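About Us

Plurnden records surgical suturing done with robotic instruments and turns the recordings into training data. Research groups and device makers use the data to teach learning systems how a stitch is put in, from picking up the needle to cutting the thread. We do not build robots and we do not sell models. We make examples, check them, label them and deliver them.

The company was started by Umut Bayram, who had spent several years writing control software and kept running into the same shortage. There was plenty of footage of operations, but very little of it came with the matching motion of the arms. A learning system needs both.

We have a staff of 14. Most are operators, who sit at the console and do the sewing. The others look after the instruments, the recording software and the labels.

What we record

Each example is one stitch or one part of a stitch. The operator drives the two arms by hand from the console, and we save the camera views together with the position of every joint and the opening of the jaws. Everything is stamped against a single clock.

A large share of our work is the handover, where the needle goes from one instrument to the other. It takes a few seconds and a lot can go wrong in it. The needle can turn in the jaws, or the two arms can pull against each other. We ask operators to do it at different heights and angles so the set doesn't fill up with one person's favorite way of doing it.

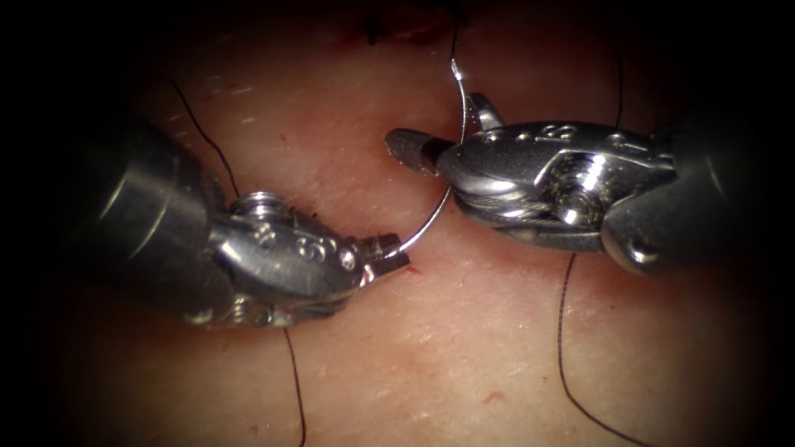 Both instruments on a curved needle.

Our first set, Brolska, holds 3,000 examples of single interrupted stitches. It is the one most new customers start with. The second, Lellance, is smaller at 507 examples and covers recoveries only: a dropped needle, a thread caught on a wrist, a bite taken too shallow and done over. Operators do not stage these. When a mistake comes up in normal work they keep going, fix it, and the labeling team pulls the segment afterward.

How a session runs

Sessions start at 8:30 a.m. The instruments are checked first, then the cameras are lined up and a short test recording is made and played back. If the clock on any stream has drifted, we stop and sort that out before anyone sews.
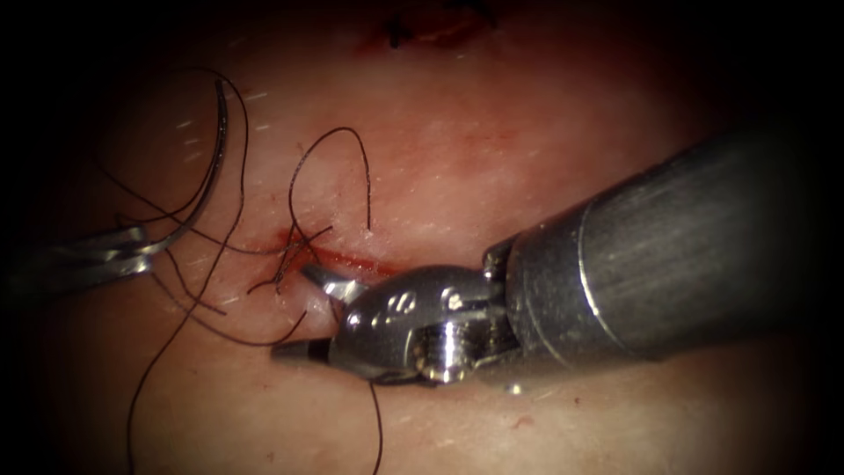 Operators work in blocks of 40 minutes and then trade places. Tired hands make slower, jerkier motion, and that ends up in the data like everything else. Old thread does not have to be cleared away between stitches. A system trained only on a tidy surface tends to get confused by loose ends, so we leave a fair amount of variety in.

After a block, the operator marks each example as complete, partial or failed. Failed ones are kept. They go into the set with their own label, and the customer can decide whether to use them.

Checking and labels

Every example is watched in full by someone other than the operator. The reviewer marks the start and end of each step: reach, grasp, drive, hand over, pull through, tie, cut. Where two reviewers disagree by more than half a second, a third one settles it. We tried doing this step with software and went back to people. The software was good at finding the grasp and poor at telling when a pull had ended.

We also record from more than one viewpoint. A wide view shows where both arms are, and a close view helps with the jaws and the thread. Black thread is hard to follow when it passes under an instrument, and a second angle often settles the question.

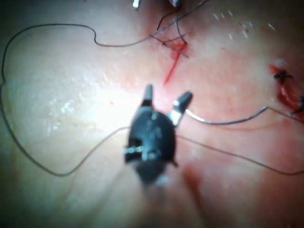 Ghaffari wrote to us after the first delivery that the close views had been left out of their training at first and were put back in when the knots kept failing. The message went on to say that the step labels were more useful than expected, but that the line between pulling through and tying needed a clearer rule. We rewrote that rule in May, and both sets now follow the new version.

Working with us

Customers can license either set as it stands or ask for a new one. For a new set we start with a small pilot batch, agree on the labels, and only then book console time. Please tell us early which joint format you need. Converting later is possible but it slows things down.

We hire operators twice a year. A surgical background helps but is not required, and several of our operators came from dental labs and watch repair. Training is paid and takes six weeks. To apply or to ask for sample recordings, use the contact form and put "operator" or "samples" in the subject line.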